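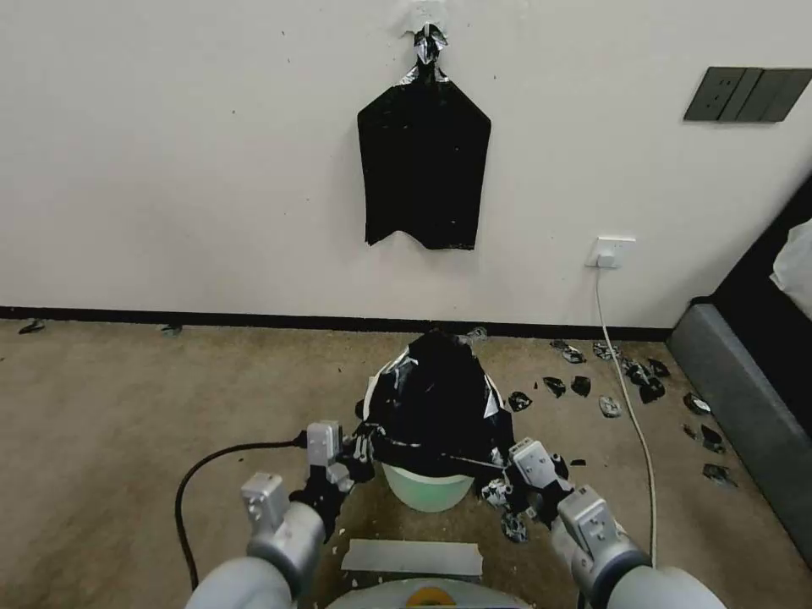
Anju Nautiyal
Director of Communications, Skasitz Hockey Club

SKASITZ HOCKEY CLUB NAMES BRAYDEN BEAULIEU HEAD COACH

2022-01-04

LUTSIDE – The Skasitz Hockey Club announced today that Brayden Beaulieu has been named head coach. Beaulieu takes over from Dwight Dhillon, who is moving to the front office as director of player development. Both appointments take effect immediately.

Beaulieu, who had been associate coach since the start of last season, becomes the sixth head coach in club history. He has run the penalty kill and worked daily with the defensemen, and he will keep charge of the penalty kill through the end of the schedule.

"Brayden knows this room and the players know what he expects of them," said Raymonde Lavoie, president and general manager. "We spoke with several candidates from outside the organization. At the end of that process the ownership group was unanimous, and we are pleased to have this settled before the second half begins."

A native of Morin, Beaulieu played 455 games as a professional defenseman, the last three seasons of them with Skasitz. He wore number 20 and served as alternate captain in his final year. After retiring as a player he coached the Morin junior team for four seasons, then returned to Lutside as an assistant.

"I am grateful to Raymonde and to the ownership group for their trust," said Beaulieu. "Dwight gave me my first job behind a professional bench, and a good deal of what we do on the ice will look familiar. We need to be harder to play against at home, and we need to take fewer penalties in the third period. That work starts at practice tomorrow morning."

Dhillon steps away from the bench after seven seasons. In his new position he will oversee prospects under contract, coordinate summer conditioning, and serve as the main contact for players assigned to affiliated teams. He will also assist the scouting staff ahead of the March signing period.

"I asked for this change, and the club was generous about the timing," Dhillon said. "I have spent a lot of nights on a bus. I look forward to spending more of them at rinks where our younger players are skating."

Slamet Liew remains goaltending coach and will take on added duties with video preparation. The club expects to name a second assistant within two weeks. Captain and alternate captain assignments are unchanged.

Skasitz has 31 games left in the regular season, beginning with a three-game homestand at the Flirkel Arena. Season ticket accounts are not affected by today's announcement. Single-game tickets for the homestand are on sale at the arena box office and through the club website.

Beaulieu and Lavoie will meet with reporters in the media room at the Flirkel Arena following tomorrow's practice. Media members who do not hold a season credential should contact the communications office by the end of business today. Players will be available in the locker room afterward.

Media contact:
Anju Nautiyal
Communications Office, Skasitz Hockey Club
Flirkel Arena, Lutside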